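Vumeck Plush Bed Cover, Pink

Home > Bedroom > Bed Covers > Vumeck

Soft velvety pile, short nap, covers the whole top of a large bed and drops over the corners. Brush it one way and it goes pale, the other way its a deeper rose. Most of our customers leave the marks in. Smooth with flat of hand if you dont like them.

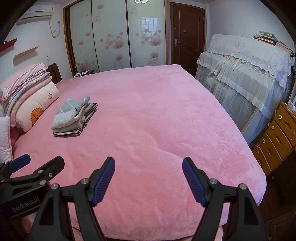
Wash at 20 with simular colours. No softener. Tumble on cool or hang over 2 lines so the middle doesn't drag. Will shed a bit in first wash, clean the filter after.

Goes well with: fluffy throw, grey and off-white, diamond lattice. Sold separately, see Lamard throws. Folds to a square, stays put at the foot or the side of the bed. Longer pile than the cover so wash on its own.

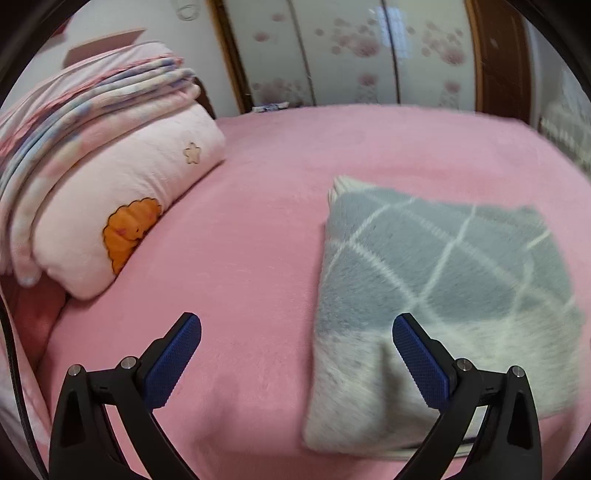 Children's bedding with the orange animal is the Paredes range. Rolled quilt and long pillow. Back in September, ring to reserve.

Sizes: double, king. King is the one to get for a deep mattress. Colour: pink only for now, cream to follow.
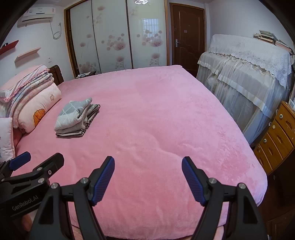
Photo: Hugo Urquijo / Brasard Home

Not included: pillows, quilts, throw, anything else on the bed. Cover only.

Delivery: orders in before 2 pm go out same day. Comes rolled in a bag, shake out and leave overnight, creases drop mostly by themselves. Don't iron, pile will flatten and it wont come back.

Returns: unwashed, in the bag, 23 days. Trade orders and hotels ask for Nicanor Aranda at the shop. Ref 1000, pink, please quote size aswell.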